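Household Laundry Log – data card

Version 1.1
Last updated: October 2, 2019
Maintained by the Trokau home records project

Summary

The Household Laundry Log is a set of plain text tables about how people wash, dry and sort their clothes and linens at home. Each row is one load. The rows come from paper diaries filled in by 48 households in the towns of Dunska and Pedach, then typed up and checked against the paper. The first diaries were handed out in February.

The log was made for people who study water and power use in the home. It has also been used to plan shared laundry rooms. 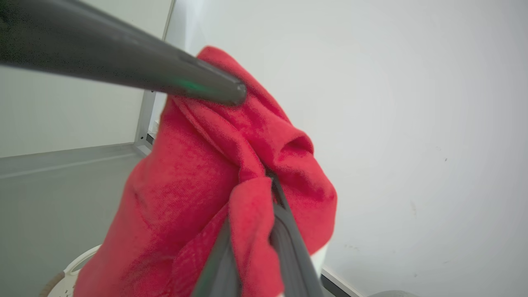 Photo: Trokau home records project. Free to reuse with credit.

What is in the files

loads.csv – one row per load, with the diary number, day of the week, start time, wash temperature and program name.
items.csv – what went into each load, by type: towels, bedding, shirts, underwear, baby clothes, rags, other.
drying.csv – line, rack, dryer or radiator, with start and end times if the household wrote them down.
homes.csv – household size, type of home, age of the washer. No names or street addresses.
codes.txt – the full list of codes used in the other files.

All files are UTF-8, comma separated, with a header row. Times are local and use the 24-hour clock. Temperatures are in Celsius. Empty cells mean the diary was left blank. A zero is a real zero.

How loads were recorded

Each household kept the diary for 62 days. A load starts when the machine is switched on. Hand washing counts as a load if it was done in a tub or sink with more than one item. Soaking alone does not count.

Color is recorded as light, dark, red or mixed. Red has its own code in the Trindade diary form, which we kept so the two sets can be joined. Towels are coded by use (bath, kitchen, cleaning) and not by fabric.

Baskets and sorting
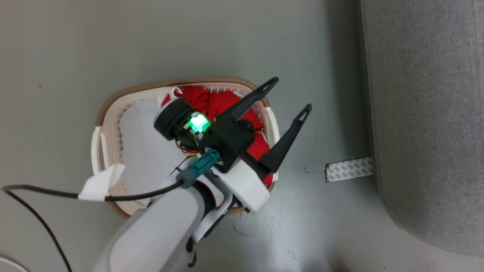
Laundry basket on a pale gray-green floor.

The column sort_place says where laundry was kept before washing: basket, bag, machine drum, floor or other. Where a home had more than one basket, the diary asked for the one used most. Clean laundry waiting to be folded is not covered.

Known problems

The wash temperature is what the person set on the dial. Many older machines only offer 40 as a warm setting, so that value is common and should not be read as a choice.
Diary 45 has two weeks in the wrong order. The dates were fixed in version 1.1 but the load numbers were left alone.
Line drying end times are weak. People often wrote "evening" – these are coded as 19:00 and flagged in the column end_guess.
Homes without their own washer are under-counted.

License

CC BY 4.0. Please cite the project name and the version number. Corrections can be sent through the issue tracker with the diary number and row.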